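Siron Robotics Club, Plostine: Frequent Questions

Who can join the club?
Any student of the Plostine school from the first year. You do not need to know programming before. If you can make a folder and find it again later, it is enough for the first month.

When do you meet?
Every Saturday at 9:30 in the computer room. New members can come on any Saturday until the end of April. After this we prepare for Flondura and we have less time to explain the beginnings.

What is Flondura?
It is the competition of simulated picking in which we take part. Each team has 2 operators and one program. There is no real robot to carry, and the parents do not have to pay for transport.

Which software do you use?
Belay. The school has the license, so please do not buy it. On older laptops it runs slowly, but you can lower the shadows in the settings.

How many attempts does a team need?
Our team saved 533 attempts last season, and 44 of them we had to delete for wrong labels. Please write the label immediately after the attempt, not at home in the evening.

Why does the simulator change the walls and the table all the time?
The program must learn the object and not the background. If you train always with the same wall, the grasp becomes worse when the wall is different. Do not switch off this option, also if the marble is ugly.

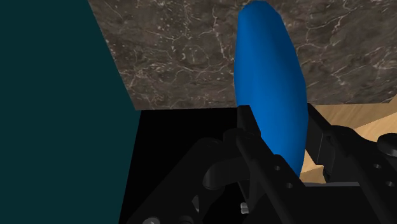

Blue capsule between the fingers of the gripper, marble wall behind. View from Belay.

Can I practice at home?
Yes, ask for an account at the meeting. One account gives 3000 minutes for a season. Close the program when you finish, or the minutes continue to count.

Do I get a school grade for this?
No. You receive a paper of participation, if you were present at the competition.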